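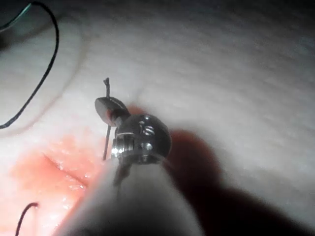 Dark suture thread against pale tissue, with a small kink at the frayed tip.

Keeping It Even: What We Learned About Closing a Straight Cut

November
By Verena Thaler and Selina Hauser
4 min read

When we signed up for the skills project at Prasum, we both thought that the knot would be the hard part. We had tied knots in shoelaces, in kitchen string and (in Selina's case) in the cord of a very patient roommate's bathrobe, and we came to our first Thursday meeting feeling rather well prepared. The knot did give us trouble, but the thing that filled most of our notebook was spacing, and after that the thread itself, so those are what this report is mostly about.

We worked with simple interrupted stitches, meaning each stitch is tied and cut before the next one is started. It takes longer than running one thread down the whole cut, but a bad stitch can come out without disturbing its neighbors, and we took a great many out. Over the term, the two of us placed 892 stitches on foam practice pads in the Ambrose room, and wrote down for each one whether the edges met, whether they puckered, and whether the knot lay off to the side of the cut where we wanted it.

Puckering was our most common fault by far. We both pulled too hard, Verena especially, and a stitch that looks wonderfully snug while you're tying it can bunch the edges into a little ridge. Our instructor kept telling us to bring the edges together and then stop. We wrote that on the cover of the notebook and still forgot it for about 22 stitches at the start of every session!

Then there is the thread. It remembers how it was wound in the packet, so it wants to curl, and the loose length will lie across the very spot you are trying to see. We got into the habit of drawing the long end well away from the cut before starting a knot — a small thing, but our knots got neater that same week. We also learned to look at the short end. Once it has been gripped over and over in one place it goes fuzzy, and a fuzzy end is a nuisance to pass through a loop. Trimming it back took a moment and saved a lot of muttering.
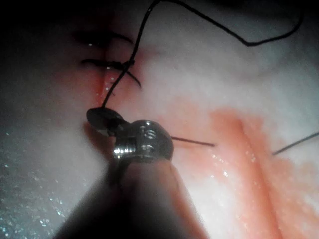
How far apart should the stitches be?

We kept the gap between stitches about the same as the full width of each stitch, and then adjusted it wherever the edges gaped.

If we were to do the project again, we would mark the pads with a ruler for the first few sessions and then take the marks away. We only tried this near the end, and Selina's spacing improved so much that it seemed a shame not to have started with it. We would also like to try a curved cut, where the two sides don't match up so kindly.

Contact the Prasum student projects page | © Prasum | Back to top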